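Prallance 400 Tile Grout, Cement Based, Dark Gray
For polished floor tile, interior use 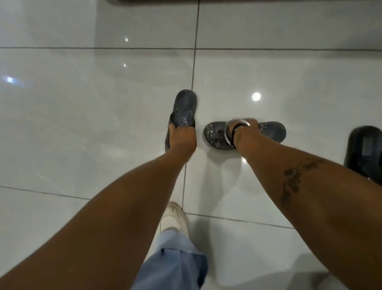
Product data
Maker: Zonberg
Line: Prallance 400
Color: dark gray
Form: dry powder, mix with clean water
Bag weight: 18 lb
Bags per pallet: 49
Joint type: narrow floor and wall joints
Storage: dry, off the floor, bag closed

Mixing
Add powder to water and stir at low speed until no lumps remain. Let stand 7 minutes, then stir again. Do not add water after the second stir. Extra water weakens the joint and lightens the color when cured.

Application
Vacuum the joints to full depth. Press grout in with a rubber float held at an angle, working across the joint. Remove excess before it sets. Wipe polished tile with a damp sponge and buff off haze with a dry cloth. Dark grout can stain some tile faces; test on a spare piece first.

Limits
Not for movement joints, pools or outdoor steps. Use Kairys flexible sealant where floor meets wall.

Ordering
Sold by the bag or pallet. Pallet orders ship from the Clulommont warehouse. Opened bags cannot be returned.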